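Section 4: Setting up a Pleretti log tag reader for a private forest block

This section covers first-time set-up of the reader, loading your harvest plan, and tagging your first stack. Allow a full morning. You will need your harvest approval number, the block map supplied by your forestry office, and the sealed box of tags that came with the reader.

If your block is under a management agreement with Jurkus or another contractor, check with them before you start. The reader can only be registered to one licence holder at a time, and changing it later means a full reset.

4.1 Before you go to the block

1. Charge the reader until the side light turns green and stays green. A flashing green light means the battery is still filling.

2. Turn the reader on by holding the power key. Choose your language and set the units to metres and cubic metres.

3. Enter your harvest approval number exactly as it appears on the approval letter, including any leading zeros. The reader will not accept spaces.

4. Connect to Wi-Fi and let the reader download the species list for your region. The list has 149 entries. If yours shows fewer, delete it and download it again.

5. Load the block map from the memory card. Open Maps, choose Import, then pick the file that matches your block name. For the sample block in this guide the name is Larninia.

Note: Map files made before June may open with the boundary line missing. Ask your forestry office for a new copy. Do not draw the boundary in by hand, as hand-drawn lines are not saved with the harvest record.

4.2 Checking the boundary

Walk the boundary before any felling starts. The reader's position is good enough to find a marker peg, but it should not be used to settle where a property line falls.

1. Open the map and choose Walk Boundary.

2. Start at any corner peg and press Mark. Wait for the tone before moving off.

3. Go from peg to peg, pressing Mark at each. Under heavy canopy the tone can take a while. Hold the reader at chest height and keep still.

4. When you are back at the first peg, press Close. The line turns solid blue if the walk agrees with the approved map. A broken line means at least one peg is out of place or was missed.

Caution: Do not fell, snig or load timber within the stream buffer. The buffer is drawn in yellow. If the stream on the ground does not match the yellow strip on the map, the stream on the ground is the one that counts. Stop and ring your forestry office.

The reader keeps the boundary walk as a separate file. It is sent along with your first load record, and you cannot edit it after that. If you are unhappy with the walk – a peg was under water, say, or you pressed Mark too early – delete it and do it again before you tag anything.
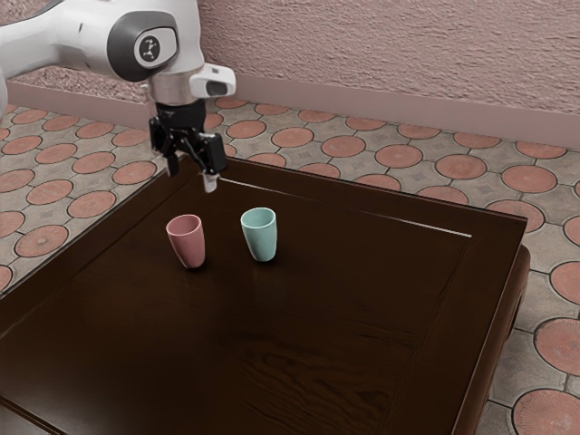
Once the walk is saved, the Tagging menu opens up. Until then it stays grey.

4.3 Loading the tags

Tags come in strips and each strip has its own start number. The reader needs that number once per strip.

1. Take one strip from the box. Leave the others sealed.

2. Choose Tagging, then New Strip, and scan the code at the top of the strip. If the code is scuffed, type the number in.

3. Check the number on the screen against the number printed on the first tag.

4. Press Accept.

Example: a strip that starts at 1093 and holds 28 tags will show its last tag as 1120. If the last number on the screen does not match the last tag on the strip, press Reject and put the strip aside. Return it with the unused tags at the end of the job.

4.4 Tagging a stack

1. Measure each log at the small end, under the bark. Enter the diameter first and then the length.

2. Choose the species. Type the first three letters to shorten the list.

3. Hammer the tag into the small end, clear of splits and rot.

4. Scan the tag. The reader gives one long tone when the log is recorded and 2 short tones when it is not.

5. When the stack is finished, choose Close Stack and spray the stack number on the face.

Note: A tag that falls out or is damaged has to be cancelled. Choose Cancel Tag, scan or type the number, and pick a reason. Keep the damaged tag. Never reuse a number on another log, even one cut from the same tree.

Caution: Stay off the stack while tagging. Work from the ground and only on the ends you can reach. Have the machine operator spread the logs if they are piled too high.

4.5 Sending the record

Records can be sent by Wi-Fi or by phone network. Where there is no signal, export them to the memory card and upload them from a computer through the Dauda portal.

1. Choose Records, then Send.

2. Wait for the receipt number and write it on the load docket.

3. Give the driver the docket before the truck leaves the landing. A load without a receipt number can be held at the mill gate.

If sending fails, the record stays on the reader and is marked Pending. It is safe to turn the reader off. Pending records are kept until you send them, including when the battery runs flat.

For lost tags, boundary errors and loads turned back at the mill, go to Section 7.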